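Bruvdale Gripper Wrist Cable Kit (for wall- and ceiling-hung arms)
Part no. 817-2
Replaces 817-1, withdrawn from sale 4 October 2019

Overview

The 817-2 kit replaces the wrist cable and clips on Bruvdale multi-finger grippers. If your gripper was supplied with the 817-1 cable, stop using it for counter-height work and order this kit. There is no charge for the kit or for standard shipping to registered owners.

What went wrong with the 817-1

The original cable was cut to a length that suited bench-mounted arms, with a loose loop left at the wrist. On an arm that reaches down from overhead, the loop falls to the side of the gripper when the wrist turns. In June a customer's arm closed its fingers on its own cable while picking up a bowl. The jacket split, the gripper lost signal, and the fingers opened. The bowl broke. No one was hurt.

We were able to repeat the fault at our Prasden test kitchen. Almost all of the damage was in the short stretch between the wrist housing and the first clip. The tests used a small bowl on a cutting board, with a drawer organizer close behind it, so that the wrist had to turn in a tight space.
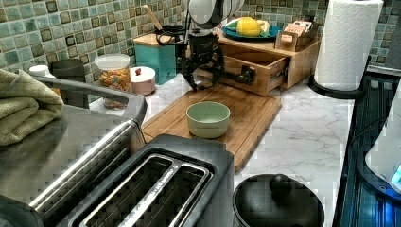 Kamran Mohammadi wrote in to say that his cable never got as far as the fingers. It caught on the corner of an open drawer, and the arm kept pulling for a good second before it stopped. He asked whether the new clips would have prevented that, or whether the stop setting was also to blame.

The answer is both. The clips hold the cable closer to the arm, but the stop setting on older controllers was too slow to notice a snag. Controllers with software below version 8 must be updated before the kit is fitted. The update is on the Odum controller support page and takes effect after a restart.

Who needs this kit

You need the kit if all of these apply:
The cable tag reads 817-1.
The arm is hung from a wall, ceiling or overhead rail.
The gripper works near drawers, handles, hooks or anything else a loop can catch on.

Bench-mounted arms may keep the 817-1 cable if it shows no wear. Check the first stretch of cable at the wrist every week. A flat spot or a shiny patch means the cable has been pinched and should be replaced.
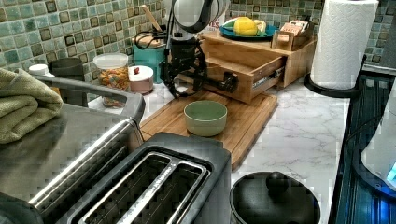
Drawer work needs extra care with either cable. The pull is sideways, the wrist sits low, and the cable has the most slack at the moment the drawer starts to move. Run any new drawer routine at reduced speed first, with a person at the stop button.

Kit contents

Wrist cable, 817-2, with molded strain relief
Snap clips
Hook-and-loop straps
Replacement cable tag
Printed fitting sheet, form 101

Fitting

Switch off power at the controller and wait for the wrist light to go out. Support the gripper by hand. Unplug the old cable at the wrist first, then at the arm. Fit the clips with the open side facing away from the fingers. Plug in the new cable, strap it at each joint, and turn the wrist by hand through its full travel. The cable should not go tight or touch a finger at any point.

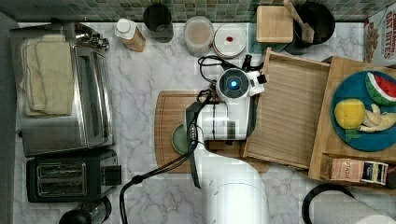 Cable routing past the wrist is left to the installer, and this is where most of the support calls now come from. The kit controls the cable only as far as the last strap. If the rest of it loops over the arm and trails across the countertop, it can still be dragged or snagged by whatever is standing there. Take up the extra length toward the base of the arm and keep it off the work surface.

Returns

Cut the plug off the old cable before you throw it away, or send it back to us in the kit box. We would like to see any cable that failed in use. Address it to Nataša Stojanović, Bruvdale Service, and include the serial number of the gripper.

Availability: in stock
Limit: 2 kits per registered gripper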